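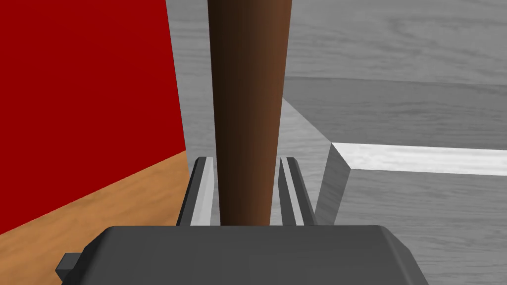 Success rate is the wrong number to lead with, Dong-hyun Kwak wrote under my February post on Gesten. His argument was that a household chore is a chain, and a policy scoring 89 percent per step is down to a little over half after five steps. I agree with the arithmetic. I led with it anyway, and the comments were fair.

So this time, the chain. I have been running Gesten in simulation on house tasks: walk up to a thing, line up the fingers, close, carry, let go. The hard part is the stretch between arriving and closing. With the fingers open on either side of a rod, a centimeter of error in depth is the whole margin. The wrist camera sees mostly its own gripper at that point, and the policy has to commit on very little information.

I logged 1,712 episodes with the default settings. Of the ones that failed, 58 percent failed before contact. Drops were a much smaller share than I had guessed. Most of the remainder were timeouts, where the arm hovered, corrected, corrected back, and used up the clock.

Things I changed, in order:

Lowered the approach speed over the last stretch. Helped, cost time.

Added a retry after a missed close. Helped more than anything else.

Randomized the lighting. No change I could measure.

The larger problem is moving between rooms. A fixed arm at a bench gets the same view every cycle. In a house the walls, doors and furniture come into view at whatever angle the base happens to stop, and a second arm gives the planner one more thing to keep clear of the door frame. 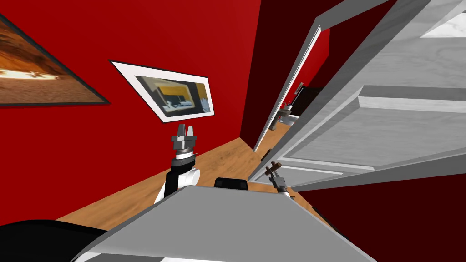

Horațiu Nedelcu thinks I am testing in the wrong building. He would put the same policy on a shop floor, bolt it down, feed it one part, and expect it to earn its keep within a year. He may be right. The Vidal cell he works with has 2 arms and a fixture, and the fixture does most of the thinking.

My answer to whether machines can do chores yet is still no for the house, and a qualified yes for a bench with a fixture. Retry logic is what moved my numbers, and retries are only cheap when a miss does no damage. Missing a rod is fine. Missing a full glass is a different kind of episode, and I have none of those in the set.

Next I want to rerun the doorway tasks with the retry turned off, to see how much it was covering up. Config files will go up once I have cleaned out the paths.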